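Cell safety and faults meeting: minutes

Present: Soudabeh Ranjbar (chair), Sidra Lashari (minutes), the two bench operators, one guest from Tatby (by phone)
Started 2:10 p.m., after the demo overran

Subject for the day: the right arm dropping out during the snack-packing work, and what we do before the August block.
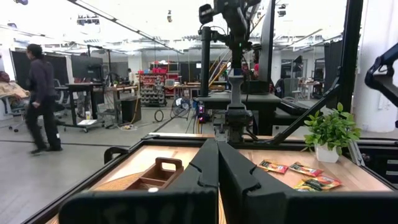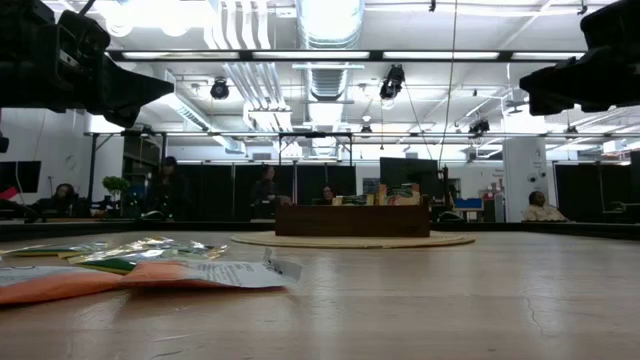
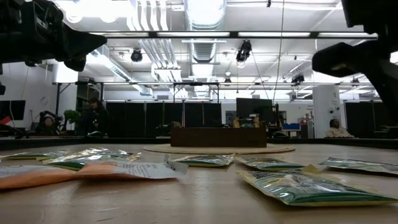

Two-Arm Handling Group, Tamayo Robotics Lab – packets on the table

1. Last minutes
Accepted with one fix. The spare gripper pads were ordered from Zoketti, not Rasodo. Sidra has corrected the page.

2. What happened
Soudabeh took us through the log, and it was a very good log! The right arm was on its way down to a foil packet when the gripper controller stopped answering. The arm itself kept going for 700 milliseconds before the cell noticed and held everything. In that time the fingers pressed a packet against the tabletop and pushed it sideways. The left arm stopped cleanly at the same moment the hold came in. No one was inside the rail and no one was hurt. One packet split and was thrown away.

The operator on shift hit the stop button as well, a moment after the automatic hold. Everybody agreed that was exactly the right thing to do, and we'd like to see it every single time – press first, ask later.

3. Why it happened
Two things came together. The gripper cable on the right arm had been rubbing at the wrist clamp, and when the wrist turned far enough the signal went away. We were able to bring the fault back on the bench by bending the cable by hand, which made for a very happy afternoon.

The second thing is the part that worries us. The watchdog that should catch a silent gripper was set to 600 milliseconds. It should have been far shorter. Sidra found that the value came in with the Tatby settings file and had never been changed on our side. The other 100 milliseconds is the time the hold command takes to get through the queue. Tatby said on the phone that the number was meant for slow bench tests with one arm. They will send a new file with a note in it, and they were really helpful about the whole thing.

4. Foil packets
A good long talk about this one. Shiny packets lying flat are hard for the cameras under our ceiling lights, and the height estimate sometimes comes out too low. The fingers then go down further than they need to. This did not cause the fault, but it means the arm was closer to the wood than planned when the signal dropped. Soudabeh went back through the run history: 526 picks on foil before the fault, none of them with a hold. So we had been getting away with it.

One operator asked if we could stop using foil for now. Decided no. Foil is the whole fun of this task, and the new floor height limit will look after the table. The cardboard packs can go first each morning while the arms warm up.

5. What we changed already
Right wrist cable replaced and routed on the outside of the clamp, with a wider loop. Left wrist cable checked, found fine, routed the same way so that both arms match.
Watchdog shortened on both arms. Tested by pulling the gripper plug at slow speed, then at working speed. Both arms held at once, both times. Lovely to watch!
Lowest allowed finger height raised a little over the whole tabletop.

6. Still open
The queue delay. Sidra thinks the hold command can skip the queue altogether and wants to try it. Agreed, with the arms at slow speed and a second person at the stop button.
Cable life. Zoketti gives us no figure for this kind of bending, so we will open the clamps and look every 1000 picks. A sheet for this goes on the cell door.
Walking past during runs. People cut through behind the cell all day and it is easy to forget the arms are live. Soudabeh will ask for floor tape. Rasodo has offered us a warning lamp on loan, and we said yes please.

7. Going back to full speed
Agreed to stay at slow speed until the new settings file is in and the plug test has been repeated with it. Soudabeh signs it off. After that, full speed on both arms.

8. Any other business
The fault report form is too long, and operators fill in half of it. Sidra will cut it to one page and bring it next time. Thanks to both operators for writing down the time and the arm position straight away – we would still be hunting for that cable without it.

Closed 3:25 p.m. Next meeting once the Tatby file has arrived.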